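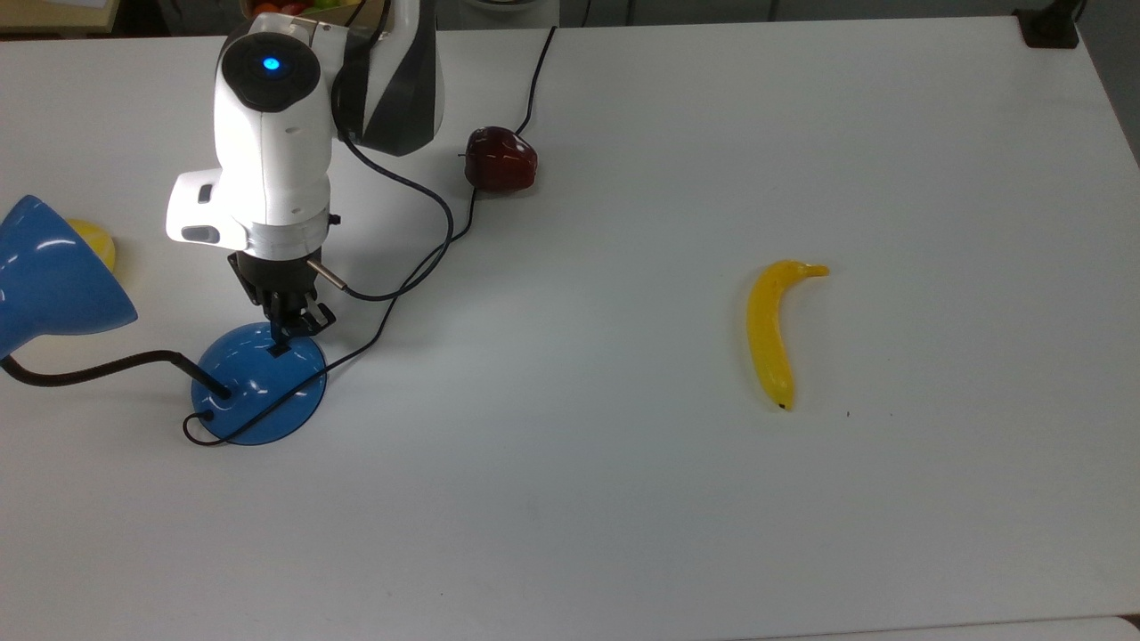

Blue lamp, red apple, yellow banana on the white table.

Color on White: A Tabletop Gallery
by Desta Zeleke

I have been in love with small desk lamps for years, and this spring I finally gave them a gallery of their own! The idea is simple. A lamp goes on a plain white table, a piece of fruit or two goes next to it, and I see what the colors do to each other. Some days that takes five minutes and some days I'm still nudging a pear at dinnertime.

The one at the top of the page is my favorite of the whole set, so it gets a longer write-up than its neighbors. The notes after it are for anyone who wants to try the same thing at home (please do, and please write to me about it).

The lamp
What a blue! The shade is a glossy cone, and it catches the light in hard little white highlights. I love a gooseneck more than any other kind of lamp arm, and this black one runs low and nearly flat before it bends down to the base. Most people stand the neck straight up and leave it there for life. Try laying it down sometime — the whole lamp gets a different character.

The base
Look at the rim, where the table shows through. It's a translucent blue plastic dome, and out at the edges the color goes lighter, almost like watercolor that ran thin. Solid bases are fine, but a see-through one on a white surface is a treat every single time.

The apple
A dark red one. I went back and forth between dark and bright reds for this series and dark won easily. Bright red next to glossy blue starts to look like a toy box, and I wanted something a little deeper.

The banana
Yellow, of course, and the friendliest shape in the fruit bowl. Peeking out behind the shade is one more bit of yellow, rounder and paler, which makes me happy whenever I spot it. Two yellows, one strong and one soft, with all that blue between them and the edge of the table — yes please.

The table
Matte white, with a few faint smudges and scuffs. I like a tabletop that has been used. A shiny top throws the light back at you and the fruit starts to look as if it's floating, while a matte one stays quiet and lets the colors do the talking.

If you want to try it
Start with the lamp and leave everything else in the kitchen. Turn the shade a few different ways before you settle. Then bring in one fruit, look for a while, and bring in the second. Even light is your friend, so pick a cloudy morning or a room with big windows on more than one side. Wipe the fruit with a dry cloth. Don't polish it, or you'll spend the afternoon chasing glare.

Keep the colors few and strong. I tried a set with a patterned cloth, a green lamp and 42 grapes, and it was so busy I couldn't tell where to look. (The grapes were delicious, though.)

Lemons, limes and small oranges all work beautifully with blue. For a red lamp I'd go straight to green pears. I haven't found the right fruit for an orange lamp yet, and suggestions are very welcome!

Page updated Thursday, April 15, 2021. Next up: yellow lamps and plums.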